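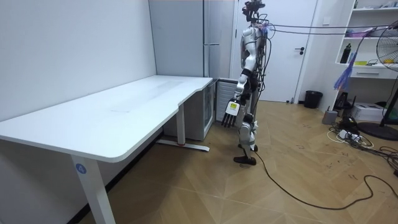

Humanoid unit at desk 4, tethered, before the tabletop is laid out. Fixed camera view.

Karnura Users' Forum > Data Collection > Methods and Practice
Thread: Starting posture and room contents when recording desk tasks

dixit_lab_office
Our group has been asked to submit 3,000 recorded episodes of desk tasks for the Dastari shared set. The tasks are clearing, wiping and placing. Each episode is to start with the robot standing at the desk, arms lowered, with nothing on the tabletop, after which the objects are set out according to a printed card.

I should be grateful for members' views on two matters. First, should the starting posture be identical in every episode, or should it be varied on purpose? Second, is it advisable to remove the shelving contents, the fan and the floor cabling from view before recording begins in earnest?

flatitz_ops
With regard to the first question, our practice is to vary the standing position within a marked area and to keep the arm posture fixed. We recorded our first 100 episodes from a single spot. The resulting policy performed acceptably from that spot and poorly from one pace to the left. Those episodes were later withdrawn.

marrowfield
I must disagree in part. A fixed start makes faults in the recording much easier to find. When every episode begins in the same way, an operator reviewing them can see at once that a joint offset has drifted. I would recommend that the first block be recorded from one position and that variation be introduced only after that block has been checked.

flatitz_ops
The point about checking is accepted. I would still ask that the fixed block be kept small. Thirty would be sufficient, in my view.

tern_and_plover
On the second question, I would leave the room as it is. A shelf with boxes on it and a duster hanging from the front is what the robot will meet in ordinary use. If the background is stripped bare for recording, it must be stripped bare for ever after.

The cabling is a separate matter and should be treated as one of safety. I note a long black cable on the floor that begins close to the feet, and a power strip with a good many leads by the shelving. Our site rules require all floor cables to be routed behind the robot and taped down before any episode that includes stepping.

dixit_lab_office
Thank you. No stepping is planned in this block. The feet are to remain in place throughout, and only the arms and waist will move. I will nevertheless raise the routing with our safety officer.

marrowfield
Please also consider the camera placement. From that side, one arm is hidden behind the torso. If any of your cards call for both hands, the outside view will be of little help in labelling which hand made contact. We added a second fixed camera opposite the first and found that the number of episodes sent back for relabelling fell to 14 in the following block.

tern_and_plover
I would question whether a second camera is needed if the joint readings are recorded alongside the video. Contact can be taken from the hand data in most cases.

marrowfield
In most cases, yes. Wiping is the exception in our experience. The load on the fingers is light and the readings are not clear enough to rely upon.

kestrel_bench
A smaller remark on the tabletop. Smudges and light streaks show on a matt white surface such as this one. If wiping is among the tasks, the condition of the surface at the start of each episode ought to be entered in the record. Otherwise the reviewer cannot tell an old mark from one that the robot has failed to remove.

dixit_lab_office
That had not been included on our card and will be added. We shall proceed with thirty episodes from a fixed position, followed by varied positions within a marked area. The shelving will stay as it is. The matter of the second camera has been referred to our equipment group, whose next meeting is in March.

flatitz_ops
Would you be willing to post the revised card once it has been approved? Ours is due for review and still has no field for the surface.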